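Board index > Paper, Card and Packing > Boxes and Cartons

Flat-pack cartons, yellow and green: which one for party bags?

tuckend_terry
Thread starter
I need small cartons for a children's party in October and have two sample blanks to choose between, one yellow and one green. Both arrived flat. Each box is meant to hold a packet of sweets and a few bits of toy fruit, as the theme is a greengrocer's shop. I don't want to use glue or tape if I can help it.

The yellow one is from Rondatmont. It's thin board, smooth and matt, and the creases are faint. I opened it out and had a look at the top end before trying to fold anything.

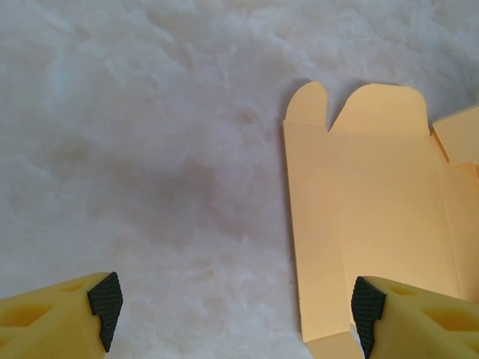
Top of the yellow blank: tuck tab on the left, wider dust flap next to it.

My question is what order to fold it in. There were no instructions in the packet. I had one go and the tuck tab wouldn't go in cleanly, so I flattened it out again and stopped before I made a mess of it.

The minimum order from Rondatmont is 500, which is far more than I need, but the price isn't bad and my sister would take some for her stall.

paperweight
Member
Fold every crease first, all of them, a full 180 degrees if it will go, then open it flat again. Do the long ones before the short ones. After that, bring the long sides round, put the bottom in, fill it, and do the top last.

With faint creases you want a bone folder or the back of a butter knife. Run it along the outside of the fold once. Don't press on the inside or you can split the face of the board.

boxroom
Member
I'd disagree about folding the full 180. On thin board it weakens the fold and the box goes saggy after it has been opened a couple of times. Ninety degrees is plenty. I've made up hundreds of cartons for soap and I stopped pre-folding right over years ago.

Which way round is the dust flap going? If the tuck tab goes in before the dust flaps are down, it will catch. Dust flaps first, always.

tuckend_terry
Thread starter
That may well be what I did. I think I had one dust flap down and the other sticking up. Will try again tonight.

paperweight
Member
Soap doesn't weigh much. If there are sweets and plastic toys going in, you want sharp corners, and you only get those by folding right over. They're party boxes, they'll be opened once.

boxroom
Member
Opened once by the child and then thirty times in the car on the way home. Have you met children?

mod_kraftline
Moderator
Either way works. Please don't start the crease argument again, there's a pinned thread for it.

Terry, what exactly is going inside, and how does the green one compare? It's hard to recommend one when we've only heard about the yellow.

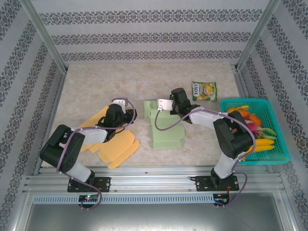

tuckend_terry
Thread starter, Boxes and Cartons

Both blanks are out on the table now, yellow on the left and green in the middle. The Fox's packet is what I have for the sweets and the toy fruit is in the teal basket. There's a banana, a dragon fruit and what I think is a carrot, so the greengrocer will have to stretch to vegetables.

The green one is from Pisharody. It's a pale green and has notches at the flaps. It feels a touch stiffer to me than the yellow, although I've nothing to measure it with. It costs more per box, but they'll sell me a pack of 12 and I only have 11 children coming.

I haven't tried folding the green one at all yet.

stallholder_again
Member
We used the Pisharody ones for fudge last winter. They go together well but you have to get the first fold the right way or you end up with the printed side inside. Yours looks plain so that might not matter to you.

The dragon fruit won't go in a small carton, if it's the same set we've got. I'd measure it before you order.

inlay_and_co
Member
Whereabouts did you get the wallpaper? The striped one with the dark damask bands. I've been after something like that for a hallway.

tuckend_terry
Thread starter
Sorry, no idea on the wallpaper.

Good point on the fruit. I'll measure the largest piece and compare it with the main panel. I had assumed it would all go in.

boxroom
Member
Measure the panel from crease to crease and not from cut edge to cut edge. Take off 2 mm in each direction for the board. If the toy is bigger than that at its fattest point, it isn't going in, or it will go in and the sides will bow and the tuck will keep popping open.

paperweight
Member
Agree with boxroom on that one.

I'd still go for the yellow. A plain tuck end is quicker when you're making up a batch the night before. Anything with slots and notches takes longer per box, and if one slot tears, that box is finished.

stallholder_again
Member
I've never torn one. You put the tab in at an angle and then straighten it. The locking sort also stays shut if it gets dropped, and a plain tuck doesn't.
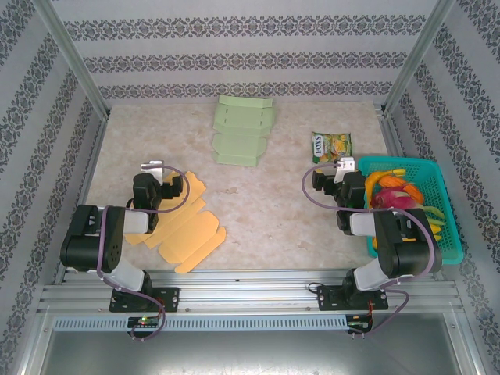
I make ours up in the afternoon with the radio on, all the bases first and then all the tops. If you do one box from start to finish and then the next, you lose the rhythm and start getting flaps in the wrong order. Leave them open at the top until they're filled. Keep the spare blanks flat under a heavy book — a blank that has curled is a pain to get square again.

If you want a third option, Cusex do a plain white one with a handle. I found the handle awkward to close and went back to the green.

tuckend_terry
Thread starter
Had another go with the yellow one, dust flaps first as boxroom said, and the tuck tab went in without any trouble. I folded the creases to ninety and no further. Sorry paperweight.

The banana fits if it goes in corner to corner. The dragon fruit does not. I could swap that for a second packet of sweets.

paperweight
Member
No offence taken. See how square it looks in the morning.

mod_kraftline
Moderator
If you're leaning towards the green for the sake of the small pack, ask Pisharody for one more sample and practise on that. I'd want a spare anyway. A pack of 12 for 11 children leaves you one mistake.

boxroom
Member
Hustus sell the bone folders quite cheaply if you haven't got one. Get the short one, the long one is meant for bookbinding and it's clumsy on small flaps.

tuckend_terry
Thread starter
I've asked for the extra green sample and ordered a short bone folder. I'll post again once I've folded the green one, and my sister can decide for herself about the yellow.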